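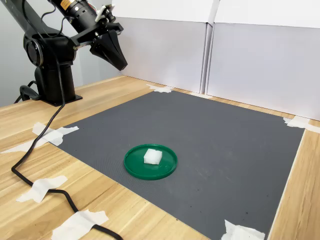 Provstead Robot Arm Club: questions we keep getting

Is this a robotics competition team?
No. We meet twice a month and try to get an arm to do small jobs on a table. A few members want to enter the Donatel Challenge. The rest of us have read the rules and would like to see the arm manage a foam block first.

What do members do all evening?
Pick a task, set up the mat, run it, write down what happened, run it again. At the moment the task involves a small white block and a round green lid. If that sounds dull, come along once before you pay.

I heard the arm learns by itself. Does it?
That is a generous way of putting it. The Shi group set themselves a target of 300 runs for this one job, and every run needs a person to put things back where they started. I would call that teaching, and slow teaching at that.

Why tape everything down?
A mat that creeps between runs ruins the comparison. Cables get taped too where they cross the table. Please don't peel any of it up.

What does the arm see?
Less than people imagine. The view from the gripper is round and badly bent at the edges, with the fingers always in it.

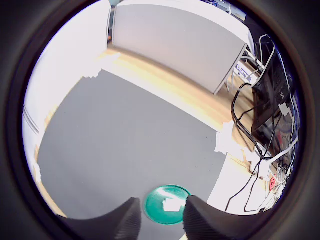
A shiny dish can throw back a patch of glare as well, and I have yet to be convinced that the software copes with that as well as its fans claim - ask for the failed runs too.

Do I need to know how to code?
Not to start. You will need some by the time you join the Brotska project, whatever the poster says.

What does it cost?
5 pounds a session. The first 2 are free.

Will it help my child get into university?
We have no evidence either way.

Page last checked 04/12/2024. There is no second session in December.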